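Comparing two grippers: Drenetberg and Hollow
Speaker notes, Soon-im Byun, Monday, December 27, 2021

Slide 1. Scope
Same arm and controller for both grippers. Only the fingers and the wrist module change. Pick up from the May talk and skip the arm specs.

Slide 2. Method
Seven objects, two approach directions. A trial counts if the object clears the table and stays in the fingers until the arm stops. Almost 1,000 trials logged at the Clamulville site. Mention that the force limit was the same throughout.

Slide 3. Results
Drenetberg holds thin handles better. Hollow closes faster but lets spoons rotate. On cups there is no clear difference – do not spend time here.

Slide 4. Table setup
Point out the cup to the left of the fingers and the bowl and spoon to the right. The bowl is shiny inside, so bring up depth errors on steel now. Then the cable: it loops out from the wrist and passes just over the cup rim. Ask the room how they route theirs.

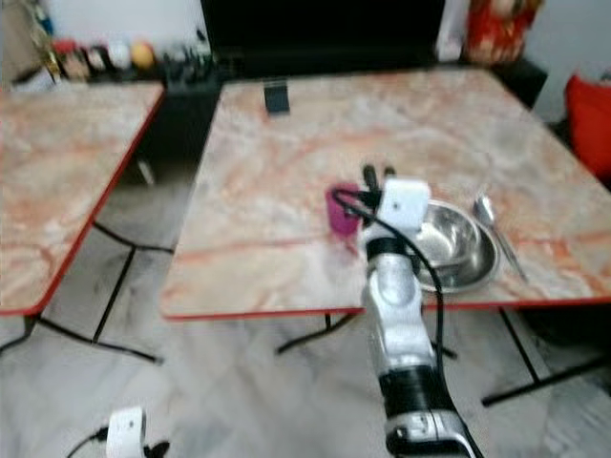
Slide 5. Open points
Cable length at full wrist rotation. Mercado camera against the current one, steel objects only. Finger pad wear – no data yet. Questions after this slide, raw logs on request.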